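Computer recycling in Nallovthorpe

Computer recycling in Nallovthorpe covers the collection, repair and breaking down of old desktop machines, laptops and office gear in the town and the nearby village of Dalen. Mostly desktops. Phones and TVs go elsewhere.

Background

Before the town had any scheme, old computers went in the general trash or sat in garages. First collection day was held in July in the parking lot behind the Cartwright building, organized by Derek Rowbotham, a retired school technician. 83 machines came in. Few still started up. Rowbotham kept a handwritten log of each one, later typed up, with some pages missing.

The early work was sorting only. Whole machines were stacked on pallets and sold by weight to a scrap yard, wich paid badly for mixed loads. Taking the parts out first brought a better price, so stripping by hand became the normal practice.

Parts recovery

Parts are split into those worth reusing and those worth only their metal. Memory, processors and power supplies are pulled first. Hard drives are wiped or drilled, depending on what the donor asks for on the form. 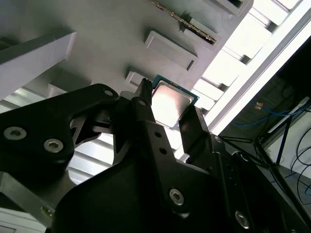 Prices vary a lot from year to year. Gold content in older boards is higher, so these are kept apart and sold in larger batches. Aluminum and copper go to a seperate buyer. Plastic is the hard part: low value, mixed types, flame retardants in the older cases. For a while it was stored in Dalen in the hope of a buyer. None came, and it went to landfill.

Reuse

Working machines are cleaned up, given a fresh system and passed on. Schools took most of them at first, then families. A desktop has to pass a memory test and run overnight before it leaves. Failed ones go back for parts.

The Nudwood program, started later, sells refurbished desktops at a flat price with a warranty of 3 months. 26 were sold in its first season. Buyers get a keyboard and mouse but no monitor. 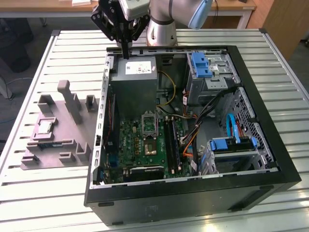 Laptops were added to the program afterward, with mixed results. Worn batteries the main problem, and replacements for older models hard to find. Swollen batteries are not accepted at the collection point and must go to the county hazardous waste site.

Criticism

Some residents complained about noise and truck traffic on the Cartwright side. Opening hours were cut to 2 days a week as a result. Others objected to the fee on old tube monitors, which was dropped and then brought back at a lower rate.

See also

Dalen transfer station
Nudwood program
Scrap metal trade

Page last edited Friday, August 14, 2026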